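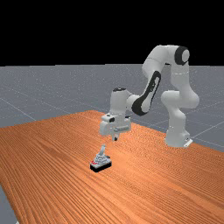 Minutes, Zovstead group, demonstration gathering for the lever task
2022-06-25

The meeting opened with thanks to everyone who stayed on after the Rerkness call, and with a welcome to the two people listening in from Moschos for the first time. The minutes from March were taken as read, apart from a spelling mistake which has been fixed.

1. Where we are with the examples
The simulated set now holds 2,889 demonstrations. Of these, 31 were flagged on replay, mostly because the recording stopped before the arm had come to rest. It was agreed to leave them out of the next training run but keep the files, as Moschos would like to look at them. There was a good deal of friendly talk about whether a clumsy but successful approach should count as a good example. The feeling in the room was that it should, within reason.

2. The lever scene
We are keeping the plain setup for now: the arm, the wooden table, and the one small object with its upright handle. Several people asked for clutter on the table, and it is a fair request, but we would like the policy to manage the simple case first. Each episode will go on starting with the gripper open to the air above the table and clear of the handle. Small changes in where the object sits will be added, and the wood texture will be varied as well — a suggestion from Moschos that was warmly received.

3. Teleoperation
Those driving the arm reported that the last stretch down to the handle is still the tiring part. Seveo, our recording tool, will get a slower speed setting for it. Sessions are to be kept to 50 episodes per person, with a proper break afterward, please.

4. Actions
Zovstead to collect a fresh batch with the object moved about.
Rerkness to rerun the replay check and share the list.
Moschos to send over the table textures.

5. Any other business
The labeling guide still has 2 different names for the same handle. We settled on "lever" after longer than it deserved, and the guide will be changed to match.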